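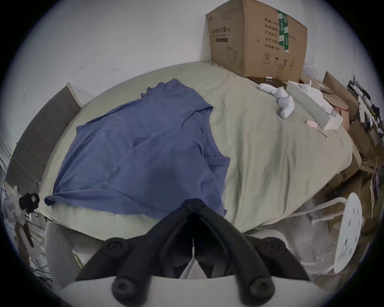 February, late morning, laundry and clutter notes

Spent the morning on the bed setup again, with the blue t-shirt as the main thing to fold. I keep coming back to short sleeves because they're forgiving, and this one is soft enough that it holds a crease for a little while and then lets it go, so you get a fair number of different starts out of one shirt if you just drop it and leave it alone. The collar end is the part I'd watch. It likes to bunch up with a sleeve tucked under it, and then you're ten minutes in before you find the shoulder seam.

Rogelio asked whether we should smooth the green sheet between rounds. I'd say no, or at least not every time! A fitted sheet in a real bedroom has wrinkles in it, and when Elsa pulled it tight last time the shirt slid all over the place and we both got cross with it.

The far corner is still our parking spot for everything else: the big brown carton with the green tape, the dark board, the white plush (Elsa says seal, I say caterpillar, and we've agreed to leave it there), the open white box with its crumpled filling and the red string, plus the little pink thing and the other small bits. I'd like the tidying to start with those small ones, because they're the ones that vanish into the folds of the sheet, and then the plush, and the carton last of all. Atif would rather clear the carton first and have the room. We can try both and see who gets grumpy.

Fourteen folds is plenty for one sitting, by the way. After that my corners go crooked and I start chatting.

Wall could do with a wipe where the marks are, up on the left. Jouko has the good sponge, so ask him nicely.

Still to do: find a second shirt in a heavier cotton, and settle the sleeves-first question with Hilkka when she's back.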